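Kulon cell notes: wrist frames smeared, picks landing in the wrong place

Applies to the two-arm tea packet setup on the Alari bench. Other cells probably the same but check your own numbers first.

What you'll notice
Gripper comes down next to the packet. Or pinches a corner, lifts, drops it. Overhead detection says all fine, joint errors fine, no alarm. We lost most of an afternoon in February to this, 41 bad picks in one log, and swapped the finger pads twice for nothing.

Quick check before you touch anything
Stop the job. E-stop in, and wait for both arms to hold. Open the wrist stream from the last run and step through it frame by frame. Don't go by the live view, it looks OK at full speed and fools you.

What you are looking for is soft edges all going the same direction, and bright areas gone to plain white. If you get both together the exposure is too long. Smear on its own can also be a loose camera bracket.
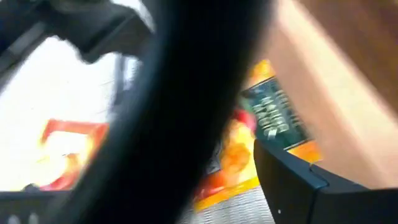 Wrist frame with streaks running upper left to lower right. Left side blown out, no lettering readable.

A frame like that should never reach the pose estimator. Ours had no filter on it, so it did. Estimator takes a guess, guess goes to the arm, arm goes where it's told.

Steps

1. Arms off, lockout on. Reach in and wiggle the wrist camera bracket. Any play at all, tighten and re-run before changing software. Loose bracket means the hand-eye calibration is gone too, so redo that.

2. Check the cable loops along the links. If one is pulling on the camera plug at full reach you get dropped frames as well as smear. Re-clip with some slack.

3. Set exposure to manual. Ours had gone back to auto after a driver update. Start at 2000 microseconds and go down from there. Picture gets dark, add light, don't add exposure.

4. Put in a settle delay. Arm stops, wait some 200 ms, then grab the frame. Yes it slows the cycle. Leave it in.

5. Turn on the sharpness gate in the config (blur_reject, it ships off). Frame fails, arm holds and grabs another. Three fails in a row should pause the job and not carry on with the old pose. Ours carried on with the old pose, thats the part that worried me.

6. Cap approach speed at 20 percent for the first run. Hand on the E-stop, nobody inside the frame.

Lay out for the test
Placemat down, tray at the top center, packets spread on and off the mat. Mix the colors, include a plain white one becuase that is the one it loses first when the exposure is off. Keep the plant where it normally sits so the reach is the same as in a real run. 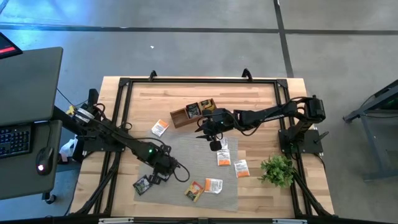
R. Pangilinan
Robot cell technician, Kulon

Run one arm at a time first. Left arm only, right arm parked, then swap. Both together only after each has done a full set clean. With two arms over one mat a bad pose is a collision, not just a missed packet, and the interlock zone on ours was drawn too small. Redraw it if you haven't. Bedholm controller users: zones are under Cell > Shared space, and you have to save AND reload.

If it still misses
Re-do hand-eye calibration on that wrist only. Then compare the overhead pose with the wrist pose for a packet sitting still. If they disagree, trust neither, pause the cell and log a ticket with the raw frames attached. Raw, not the compressed ones.

Updated 2026-04-03, added step 5.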